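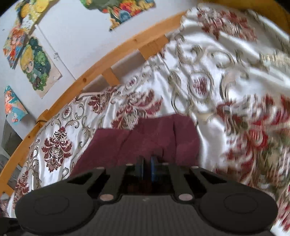
# Recording at home: your questions about the house rules

Welcome, and thank you for reading these before you start! Ingrid Lindqvist looks after the rules for the Femham home tasks, and most of what follows comes from questions people have sent her since July.

**Do I need to tidy the room first?**

Please don't, or at least not more than you would for a friend popping round. A bed with a patterned duvet on it is every bit as welcome as a plain one, and creases are fine. What we do ask is that you put away letters, prescriptions, family photographs and anything with a name or address on it. Posters and drawings can stay up so long as there's no personal writing on them.

**Can other people be in the room?**

Only if they have signed the same consent form as you, and children not at all, even if they're being very good and only want to watch. If somebody wanders in, stop, let them go out again, and mark that recording "withdraw" in the Clivent app. You won't lose credit for it.

**How should I hold the gripper near soft things?**

Gently, and a bit more slowly than feels natural. Come at a towel or a pillowcase from above, close the fingers on the cloth and lift. Keep your free hand well away from the fingers while they're closing, and tie back long hair and loose sleeves. Watch for cables round the bed too (phone chargers are the usual culprits) and unplug them if you can.

**What if I make a mess of a fold?**

Leave it in! A fumbled towel is still a good recording. Please don't restart over and over to get a perfect one.

**How long can I go on for?**

Up to 14 recordings in a sitting, then a proper break of at least five minutes. The gripper weighs some 400 grams and your wrist will notice before you do.

**Can I have something deleted later?**

Yes, and you needn't say why. Write to Marcus Ferreira with the recording number and he'll take it out of the Potau store and let you know when it's gone.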